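The cutlery club

I only went along because my neighbour's kid needed a lift. Two hours later I was still there, leaning over a big white table and caring far too much about whether a spoon would end up in the right spot. So that's how I came to spend most of my winter evenings with the Stoltora robotics club!

Stoltora is what you'd call a mixed bunch. There are uni students, a few high schoolers, a retired sparky, and now me, who writes about gardens and caravans for a living and once broke a toaster by cleaning it. They meet at 6 pm, somebody orders dumplings, and by seven the place is humming.

This year's project is called Erano. The plan is to teach a pair of robot arms to lay and clear a table, and the club has entered it in the Lurnus Cup, which is held every June and has a kitchen category for the first time. You get eight minutes and a pile of cutlery you haven't seen before. (Lurnus won't say what's in the pile. I asked. I was told very politely to go away.)

I'd always pictured robot people typing. There is typing, loads of it, but most of the work on Erano is done by hand. You pick up a gripper, one of the held ones with the squeezy fingers, and you do the job yourself, over and over, while it records what you're doing. Later on the software chews through all of that and tries to work out how to do the same. The club wants 2,000 recordings before the entry deadline. My own tally is almost 200, and I'm prouder of that than I am of some of my published work.

It's harder than it looks, too. My first go at moving a fork took so long that the dumplings went cold. You have to slow right down, but you can't dither either, or the arm learns to dither. One of the students told me I had a "very nervous wrist", and I've been thinking about it ever since.

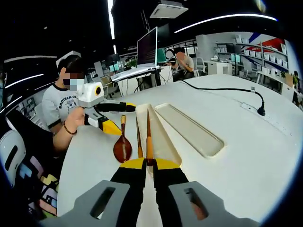

Chopsticks are the thing that sorts people out. A spoon is forgiving -- it has a nice fat bowl to grab and it mostly stays where you leave it. Chopsticks roll, they cross, they come apart just as you're feeling clever. We use wooden ones with long cream trays, and I've learnt to get my fingers (well, the gripper's fingers) lined up before I even think about squeezing. The better students chat the whole way through. I hold my breath.

Money's tight, as you'd expect. A local firm, Awwad, covers the room and the power bill, and everything else comes out of a sausage sizzle and a jar by the door. Nobody seems bothered. When something breaks, the sparky has a look at it and mutters, and the following week it's back on the table with fresh tape.

We're up to bowls next. I've been practising on my breakfast ones at home, using salad tongs, and I'm down to five.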